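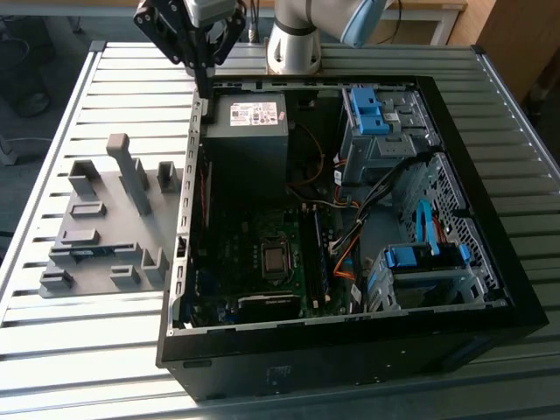
Desktop tower with the case open, lying on its side on the slotted aluminum table.

Clarkomus Desktop Interiors
Data card, revised 28 Oct 2024

Clarkomus is a collection of records on the insides of used desktop computers. It is maintained by the Vastero parts library and is intended for repair training and parts identification.

Contents
The collection holds 1335 entries covering 200 computers. Each entry names one component and gives its place in the case – power supply, motherboard, memory slot, drive cage, drive bay or cable.

Labeling rules
Cables are listed by color and by the parts they run between. Where one end is hidden, the field "to" is left blank. A drive cage is entered separately from any drive it may hold. Plastic latches and carrier clips belong to the cage or bay on which they are mounted. Text on power supply labels is copied only when every line can be read.

Known limits
Small stickers were not recorded in the first 700 entries. Front panels and outer covers are outside the scope of the collection.

Layout
parts.csv – one row per component
cases.csv – one row per computer
notes.txt – corrections since February

Contact
Records: Olesia Moroz
Corrections to cable entries: Hnat Hrytsenko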